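# Votstead toy library to move into former shoe store in June

19th December 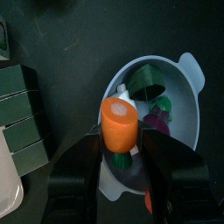
## New space, longer hours

The Votstead Toy Library will leave its two rooms behind the swimming pool and reopen in June in the former Gundance shoe store on Mill Street. The town council approved the lease at its last meeting of the year.

The library lends toys, puzzles, board games and play food sets to families for up to four weeks at a time. It has been in the pool building for nine years and ran out of shelf space some time ago. Larger items such as ride-on toys and play kitchens are now kept in a rented garage on the other side of town, and families who want one have to ask a week ahead.

The store has one large room at street level, a stockroom behind it and a small yard. The library plans to put the shelves in the front, the cleaning and repair bench in the stockroom, and the ride-on toys under a roof in the yard. There is a ramp at the door already. At the pool building, parents with strollers have to come in through the changing area and ask at the desk for the side door to be unlocked.

Opening hours will go from two afternoons a week to four, plus Saturday mornings. The Saturday hours were the most common request in a survey the library sent to its members last spring.

## Cost and membership

The building belongs to Sarpong, a local property firm, which has agreed to charge no rent for the first year. After that the council will pay half the rent and the library will pay the rest out of membership fees. The lease runs for four years, and either side can end it after the second.

Membership will stay at $9 a month for a household. Families who receive housing or food assistance can join free, as they can now. The library said it has no plans to bring back late fees, which it dropped two years ago - returns did not get any slower afterward.

The library has 2,000 items on its list and expects to add more once the larger sets come back from the garage. It will also take over a collection of wooden trains and building blocks from a preschool in Lerkusora that closed in the fall. Those toys are being checked for loose parts and worn paint and will not be on the shelves until after the move.

## Work on the building

The store has been empty since the shoe business closed, and the work needed is mostly inside. The carpet will come out, the lights will be replaced, and a sink will be put in at the back for washing toys. The old fitting benches are staying. The heating was inspected in the fall and passed.

Some neighbors asked at the council meeting about parking. Mill Street has short-stay spaces only, and Saturday mornings are already busy because of the market. The council said two spaces outside the store will be marked for ten-minute loading, but that it would not change the rules for the rest of the street. One council member voted against the lease, saying the town should have looked for a paying business first.

## What members need to do

The library will close for the last two weeks of May so everything can be packed and moved. Anything borrowed before then can be kept until the new place opens, with no need to renew. Members will get a new card in the mail, and the old ones will stop working when the pool rooms close.

Donations are on hold until the move is finished. After that the library would like puzzles with all their pieces, play food, dolls' clothes and outdoor toys in good shape. It does not take soft toys, car seats or anything that plugs into the wall.

The winter schedule at the pool building has not changed. The library is shut from Christmas Eve through New Year's Day and goes back to its usual two afternoons, Tuesday and Thursday, after that. The return box by the pool entrance will be emptied once during the break. Large toys should not be left beside it.

An opening date in June will be posted on the library door and on the council's website when the building work has been scheduled.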